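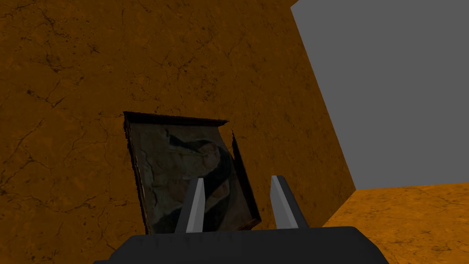
Report of the study visit to the Popescu plaster works, Alen

The Buildings and Interiors Group visited the Popescu works at Alen in November. The party numbered 53 and travelled in a single coach, arriving at the lower gate shortly before ten in the morning. The Group was received by Felicidad Fajardo, works manager, and divided into parties for the tour. This report records the main points of the day for members who were unable to attend, and for those preparing applications under the interiors grant.

The works

Popescu produces lime putty, ready-mixed lime plasters and a range of earth pigments, and supplies mainly to owners of older houses and to small museums. The site occupies the former grain stores beside the canal. The oldest of the buildings still has its original hoist beams, and the upper floor is used for drying clay samples. Production takes place in the two lower buildings, with a covered yard between them.

Lime is slaked in steel tanks at the north end and then run through a sieve into storage pits. Members were shown putty which had been in the pits for 60 weeks. Rodel Lumanlan, who supervises the pits, cut a block with a spade and invited members to compare it with a younger batch. The older putty was noticeably smoother and held its edge when lifted. In reply to a question from the floor, he confirmed that the firm does sell younger putty for base coats, where the difference is of less consequence.

The mixing room was in operation during the visit. Each batch is weighed dry, and the sand is brought from two pits in the district. The coarser of the two has recently become difficult to obtain and the firm has altered one of its mixes accordingly. Members with repairs in progress should note that Popescu coarse base coat bought after the summer may differ slightly in colour from earlier bags. It is advisable to order enough for a whole wall at one time.

Pigments

The pigment store was for many members the most useful part of the morning. The firm keeps 400 reference tiles, each showing one pigment at one strength in a stated plaster, together with a handwritten card. The tiles may be borrowed by post for a deposit. Bienvenido Catacutan explained the principal groups, beginning with the yellow and red ochres and moving on to the burnt earths. He drew attention to the change in colour between a fresh coat and one that has fully cured, and to the difficulty of judging either under the lamps commonly used on building sites.

There was some discussion of strong colours in rooms open to the public. Several members reported that trustees are reluctant to approve anything deeper than a pale buff. Mr Catacutan suggested applying a trial panel of generous size, from skirting to picture rail where possible, and leaving it in place through one full season before a decision is taken. Small patches around a light switch were, in his view, of little value.
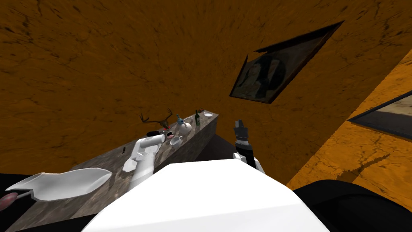

The hanging of pictures on textured and coloured walls was the subject of the talk given after lunch by Maribeth Dimaculangan of the Prullalar house museum. She began with the fixing of hooks in lime plaster, and recommended rail and chain wherever a rail survives. On colour she was more cautious than the morning's speakers. A dim painting in a thin dark frame, with a shadowy figure hardly to be told from its background, has a good deal to contend with on a burnt-orange wall crossed by fine dark cracks and mottled with brown. The eye tends to rest on the wall, and only the pale area of the face holds its own. Ms Dimaculangan proposed either a lighter frame or a separate lamp for such works, and asked that curators be consulted before the plasterer is engaged.

She then dealt with lighting levels. Prullalar replaced its older fittings last year with Voltito picture lamps, and the staff have since been keeping a weekly record of readings at the surface of each work. The record is simple and is kept in a notebook by the front stairs. Copies of the blank sheet were handed round and a further supply is held at the office.

Cracks and their treatment

Jennylyn Dagdag, who carries out survey work for the Group, led the final session in the demonstration bay. She distinguished between shrinkage cracks, which are generally fine and shallow and form a network across the surface, and cracks caused by movement in the wall behind. The former may often be left alone, or closed with a thin wash of lime and pigment. The latter require investigation, and filling them without finding the cause is money wasted. Members were asked to tap several prepared panels with the knuckles and to mark in chalk any part that sounded hollow. Opinions differed on the third panel, which had been patched from behind.
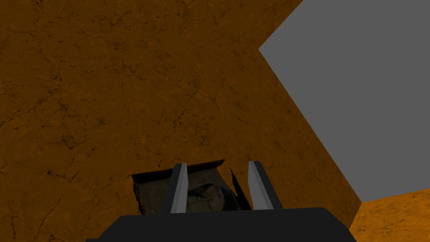 Ms Dagdag further advised that every survey should include a dated sketch of each wall, with cracks drawn in from one fixed corner of the room. Photographs are helpful but are seldom taken twice from the same position, and a sketch with measurements allows a later surveyor to say whether anything has changed. She recommended an interval of 6 months between inspections for any room where heating has recently been installed. Tell-tales of glass are no longer favoured; a pair of small brass pins and a calliper will serve.

Questions at the close concerned the cost of lime plaster compared with gypsum, the availability of trained plasterers, and the drying of thick coats in winter. On the last point Ms Fajardo stated that the firm does not recommend external work once night frosts have begun, and that indoor work should be kept free of direct heat. A heater placed close to a new wall was given as the most frequent cause of complaints received at the works.

Arrangements and follow-up

The coach left at half past four. The walking distance between the buildings was greater than advised, and the yard is cobbled; the notice for any future visit will say so. Lunch was served in the hoist loft and was satisfactory, although hot drinks ran short at the second sitting.

Members wishing to borrow reference tiles should write to Popescu directly and mention the Group. The hollow-panel exercise will be repeated at the spring training session, for which Ms Dagdag has kindly agreed to lend the panels. Corrections to this report should be sent to the office in writing.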